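Home | Guides | Timers | Heavy Bags | Support

Hosholm 2 Round Timer: Setting Up for Sparring

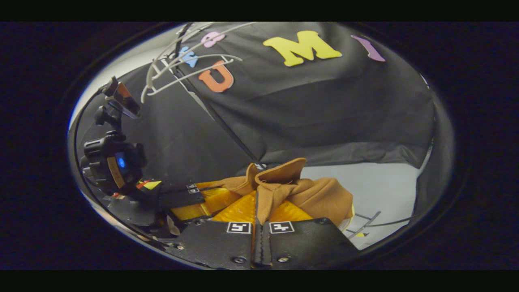
Can I change the round length once the bell has rung?
Only between rounds. The dial locks at the opening bell, however sorry you feel for the person getting hit.

4.1 Setting the rounds

1. Hang the timer where both corners can see it. Boxers will claim they couldn't anyway.
2. Hold SET until the display blinks.
3. Turn the dial to the round length in seconds. The factory setting is 300, which is longer than it sounds.
4. Press REST and choose the break.
5. Press SET again. Two beeps mean it's saved. One long beep means it wasn't, so go back to step 2.

Note: The ten-second warning is a wooden clack. It can be made quieter but not turned off. Seul-gi Yoon, who runs our test gym in Brurgate, has asked.

CAUTION: Do not punch the timer. The warranty covers the bell for 2000 rounds and excludes gloves, elbows and water bottles.

4.2 Error 941

The battery door is open. Close it. If the code stays on, take the batteries out, put them back the right way around and tell no one.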